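# Keep the boring frames

I love looking through training data. I know how that sounds, but give me a cup of coffee and a folder of robot episodes and I'm happy until lunch. You learn more about a policy from what it was fed than from any chart of its loss, and the part I've come to love most is the part people usually throw out first.

I mean the frames where nothing is going on.

Every team I've worked with has had some version of the trimming script. It finds the stretches at the start of an episode, before the arm gets near anything, and chops them off. Ours was written by Dirk Gerlach back when we were two people and one small disk, and it was a good script. It made the Nestero set smaller and the training runs shorter, and when you scrubbed through an episode you went straight to the grasp. Who wouldn't want that?

Then we trained on it. The policy was lovely as long as a part was already in view of the wrist camera. Start it anywhere else and it closed its fingers on empty space, with great confidence, over and over. Of course it did! Every single example it had seen came with something to grab. We had taught it that grabbing is what you do, and we'd quietly deleted the examples that said "keep looking."

So in September we went back to the simulator and recorded the set again, this time from open fingers and an empty view all the way through. We ended up with 2,237 episodes. I pulled 599 of them and watched the openings myself, and a lot of them look like this one.

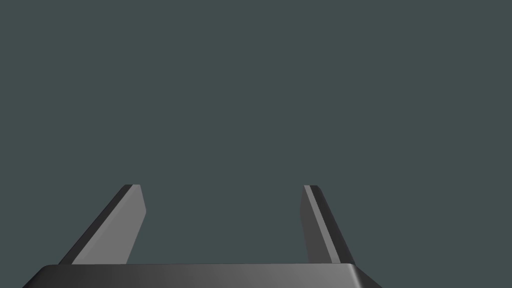

*Wrist view in simulation: fingers open, nothing between them, plain backdrop.*

I think that's a wonderful training example. The fingers are apart, so the model gets to see its own hand in its resting shape with no clutter to confuse things. There is nothing to pick up, and the right answer is to leave the gripper alone. A person reads that in half a second. A model has to be told, and told plenty of times.

Nigel Rudd, who has argued with me about this since the Horngate project, makes the case against me better than I could. His point is that a backdrop that plain teaches the wrong lesson. The model may decide that "flat and dark" means wait and "anything else" means grab, and then you put it over a real bench with scratches and tape on it and you're back where you started. He's right about the danger. I just don't think the cure is to throw the plain frames away. Keep them, and add empty views with a tabletop in them, and with uneven light, and with a part that's visible but too far off to reach. Nigel wants those too. Where we still differ is how many of the plain ones to keep – he'd thin them hard, and I'd start by keeping the lot and sampling them less often during training, which you can undo with one line in a config file. You can't undo a deleted episode.

There's also the matter of labels. When we trimmed, we never had to say what the arm was supposed to be doing before it found the part. Once those frames came back, we had to decide. Is it searching? Waiting for a command? Those are different behaviors, and in the Malinowski recordings we had been mixing them together without noticing. A lot of our early episodes had the arm parked for a while simply because the scene hadn't finished loading. Those I'm glad to cut! A stall in the software is junk. An arm that is looking and hasn't found anything yet is doing its job, and it took us two passes through the logs to separate them properly.

I'd love to see more shared datasets come with this written down: where each episode starts, what was trimmed, and by what rule. It's a paragraph of work. When we passed the Nedex episodes to another group, the trimming rule was the first thing they asked about, and I was delighted, and then a little embarrassed, because I had to go read Dirk's script to find the answer.

If you have a set of your own, go open a few episodes and look at the very first frame of each. See whether the gripper ever gets to be empty. If it never does, check whether the raw recordings are still on a drive somewhere before you collect anything new.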